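Speaker notes – Good practice for handling soft items with two arms
Talk at the Wuvdale users' meeting, June. Speaker: Lovely Mercado, Dulevura

Before start: check the clicker, water on the left side, speak slowly. Crisanto Calimlim will show me the card when 3 minutes are left.

Opening
Good afternoon and thank you for the invitation. I work on written rules for robot cells at Dulevura. Today I will speak only about soft items: bags, clothes, toys with straps. Most of our older rules were written for boxes, and for boxes they work well. A bag is a different matter, its shape changes every time you touch it.
(Pause. Ask who in the room handles textile items. Wait for hands.)

Rule 1 – Write down the start condition
In the Caputo procedure we had the line "place item on table". Two operators read this line and made two different starts. Now the sheet must say which side is up, if the straps are free or tied, and what else may stay on the table. If something else stays, it is listed.

Rule 2 – One arm leads
The sheet names the leading arm for each step. The other arm may support, but it does not pull. When both pull, the seam takes the force, and the log does not show it clearly. I would like to see this rule in every procedure, also the short ones.

Rule 3 – Straps, cords and loose ends
Please read this one slowly from the slide. A strap end is treated as a part of its own. Before closing, the operator checks that no strap lies between the finger and the table. The same check is for the robot's own cables: they need free length for the full reach, and they must not rest where the item will be moved.

Rule 4 – Stop first, then touch
No hand goes to the item while the arms are enabled. This is the rule which is broken most often, usually near the end of a shift. In the Grirkovel review we read 300 session records and in 4 of them the stop was missing. I do not say the names of the teams – please do not ask me in the break.

Rule 5 – Keep the bad attempts
A failed grasp is recorded with the same care as a good one. We ask for the first 100 attempts without any deletion. After that the team can choose, but the choice is written in the log.

Slides with the backpack
(Let people look first. Then go back to Rules 2 and 3, ask which arm they would name as the leading one.) 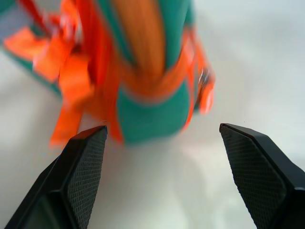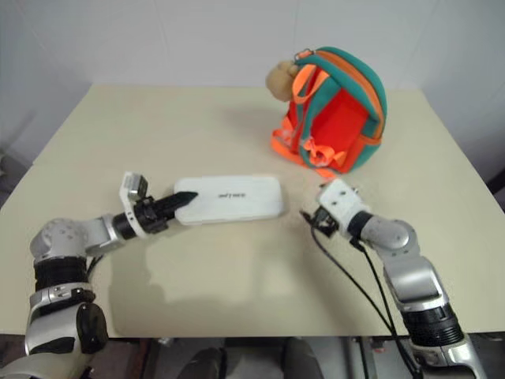
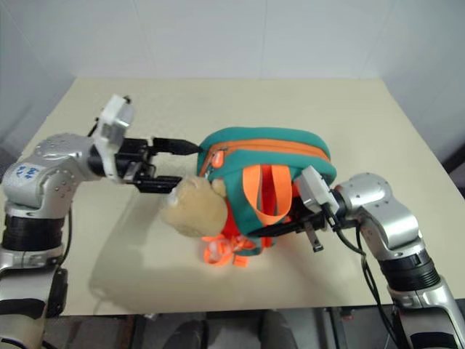
Slides 9 to 11. Handling work with a children's backpack. The middle one has also the white case on the table.

If there is time: question about who signs the sheet. My answer is the shift lead, but Crisanto has another opinion and he can explain it himself.
Handouts are by the door, the template is on the last page.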